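木材学基础 讲义第六讲
木材中的水分与干缩湿胀

适用课程:家具材料与工艺
修订:2025-10-13

一、本讲范围

上一讲讨论了木材的宏观构造,包括三切面、早晚材与木射线。本讲处理水分在木材中的存在形式、含水率的测定方法、干缩的各向异性,以及这些性质对板面设计的影响。胶合板与纤维板的尺寸稳定性放在第八讲,本讲只涉及实木。

二、水分的存在形式

木材中的水按所处位置分为三类。

自由水:存在于细胞腔和细胞间隙中,与木材的结合以毛细管力为主。自由水的增减影响木材的重量、导热性和燃烧性,对尺寸几乎没有影响。

吸着水:存在于细胞壁的微纤丝之间,由氢键与纤维素、半纤维素的羟基结合。吸着水的增减直接引起细胞壁厚度变化,是干缩湿胀的来源。

化合水:参与细胞壁的化学组成,含量极少,工艺计算中不予考虑。

细胞壁吸着水达到饱和而细胞腔内没有自由水时的含水率,称为纤维饱和点。多数树种的纤维饱和点在百分之三十附近,随温度升高略有降低。纤维饱和点是性质变化的转折点:高于此点,强度与尺寸基本不随含水率变化;低于此点,含水率下降,强度上升,尺寸收缩。

三、含水率的计算

绝对含水率以绝干质量为基准:

W =(m1 − m0)÷ m0 × 100%

式中 m1 为试件湿质量,m0 为试件绝干质量。

算例。一块试件湿质量为 1086 g,烘至恒重后为 945 g,则

W =(1086 − 945)÷ 945 × 100% = 14.9%

相对含水率以湿质量为基准,家具行业一般不用。阅读外文资料时应先核对所用基准,两者在高含水率时差别很大。

烘干法的操作要点:试件锯解后立即清除毛刺和锯屑并称重;烘箱温度控制在 103±2 ℃;相邻两次称重之差小于规定限值时视为恒重;取出后放入干燥器冷却至室温再称。含树脂较多的试件在烘干中会损失挥发物,结果偏高。电阻式测湿仪适于现场快速检查,在纤维饱和点以下读数较可靠,须按树种和温度修正,探针方向应与标定时一致。

四、平衡含水率

木材在一定温度和相对湿度的空气中放置足够长时间,吸湿与解吸达到动态平衡,此时的含水率为平衡含水率。同一空气条件下,由湿变干所达到的数值略高于由干变湿的数值,称为吸湿滞后。

加工前的目标含水率应比使用地点的年平均平衡含水率略低。出口件按使用地取值,不按产地取值。练习材料中的 Prindska 与 Nornitz 两地,一为沿海,一为内陆供暖区,目标值不能通用。

五、干缩的各向异性

顺纹方向的全干缩率很小,一般为千分之一至千分之三。径向为百分之三至六,弦向为百分之六至十二。弦向大于径向,原因主要有以下几点:

1. 木射线沿径向排列,对径向收缩有抑制作用。
2. 晚材收缩大于早材。弦向上早晚材并联,晚材带动早材收缩;径向上两者串联,收缩按比例相加。
3. 径面壁纹孔较多,微纤丝绕纹孔偏转,有效收缩减小。

弦向与径向干缩率之比称为差异干缩。差异干缩大的树种容易翘曲和开裂,不宜制作宽幅面板。

干缩系数为吸着水每减少百分之一时的平均干缩率。板宽变化按下式估算:

ΔB = B × K × ΔW

式中 B 为板宽(mm),K 为干缩系数(%),ΔW 为含水率变化的百分点数,计算时 K 换算为小数。

算例。弦切面板宽 400 mm,弦向干缩系数 0.30%,含水率由 12% 降至 8%:

ΔB = 400 × 0.0030 × 4 = 4.8 mm

同一板材若为径切面,系数取 0.18%,则收缩 2.9 mm。

六、变形类型与板面处理

瓦形翘曲:弦切板两面弦向成分不同,干燥时近树皮一面收缩较大,板面向该面凹曲。

顺弯与横弯:由应力木、幼龄材或纹理倾斜引起,顺纹收缩不均时出现。

扭曲:螺旋纹理的板材四角不在同一平面,刨削修正的损耗大,应在配料时剔除。
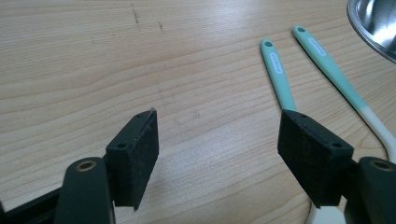 拼板时,单条宽度宜加以限制,相邻板条的年轮方向可交替排列,也可一致排列。前者使整板呈小幅波浪,总体平直;后者变形集中为单向弯曲,便于用穿带约束。穿带与面板的连接必须允许横纹方向滑动,常用长圆孔螺钉或燕尾槽,胶只涂中段或不涂。四周用胶固定死的实木芯板,在干燥季节开裂的概率很高。

涂饰可减缓水分交换的速度,不改变平衡含水率。面板上下两面涂层层数应相同,只涂上表面时两面吸湿速率不等,板面会随季节弯曲。端面吸湿速度远大于侧面,应先行封端。

七、养生与存放

窑干材出窑后含水率沿厚度分布不均,直接剖分会因残余应力而变形。35 mm 厚的板材在车间内养生不少于 15 天,期间隔条应上下对齐,堆顶压重。半成品停放超过一个班次时,应整垛覆盖。

八、练习

1. 说明为什么含水率由 60% 降至 40% 时板材尺寸基本不变。
2. 某径切面板宽 400 mm,径向干缩系数 0.16%,含水率由 15% 降至 9%,求收缩量。
3. 画出弦切板干燥后的横截面,标出年轮方向与凹面位置。
4. 课程样品 Gusturus 餐桌面板采用两端横向封边条,试提出一种允许面板横纹伸缩的连接方式,并绘出节点。

相关讲义
第四讲 木材的三切面与纹理识别
第五讲 早晚材、木射线与管孔
第七讲 木材干燥基准与干燥缺陷
第八讲 人造板的尺寸稳定性
附录二 Ban 型测湿仪使用说明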